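The Night Shift at Granow

The dish at Granow had been listening to the same star for 221 nights when the signal stopped.

I was the only one on the mountain. The day crew had gone down to Pluditz ahead of the wind, and I had the control room, a heater and a thermos of soup. At ten past two the line on the monitor went flat. I checked the receiver first. Then I checked the cooling, the clock and the cable run, in the order printed on the card taped to the desk. Everything was fine.

The star was called Jillonel. It was a pulsar, 4,000 light-years off, and it ticked 4 times a second. I had fallen asleep to that tick more than once. We ran it through a small speaker, against the rules, and after a few weeks you stopped hearing it the way you stop hearing a refrigerator.

Now I could hear the heater.

I called Baidoo, the other station on our baseline. It took a while for someone to pick up.

"Have you lost Jillonel?" I asked.

"Four minutes ago," the woman said. "I thought it was us."

"I thought it was us."

We stayed on the line and read our numbers to each other. They matched. She had snow and I had wind, and there were 2,575 miles between us, so it wasn't weather. She said pulsars sometimes go quiet. I said I knew that. I had written a paper on it in graduate school, and my adviser had called it adequate.

"How long do they stay quiet?" she asked. She was new.

"Minutes. Some of them, years."

She said she would put on coffee. I said I would keep the dish where it was.

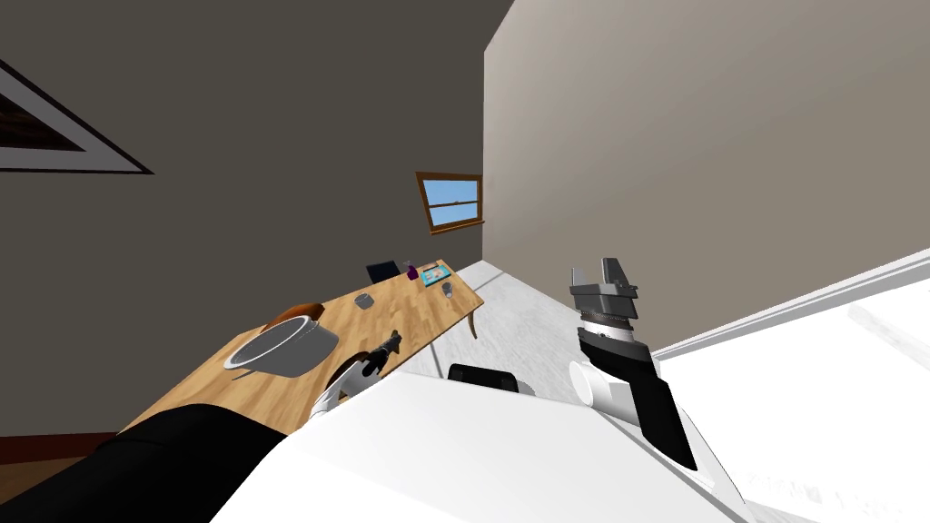 At three I was supposed to move to the next target. The schedule was firm about it - a team overseas had waited since May for that hour. I sent them a note saying Granow had a problem with the drive motor. It was the first lie I ever put in the log.

I ate the soup. I wrote down the time every ten minutes with a zero next to it. The wind dropped before five and the building quit creaking.

At 5:18 the speaker clicked. Then it clicked again, and kept on.

The phone rang. Neither of us said anything for a bit. I could hear it on her end too, a hair behind mine.

"Do you want to log it or should I?" she asked.

I told her to go ahead. Then I opened my own log, crossed out the part about the motor, and started turning the dish.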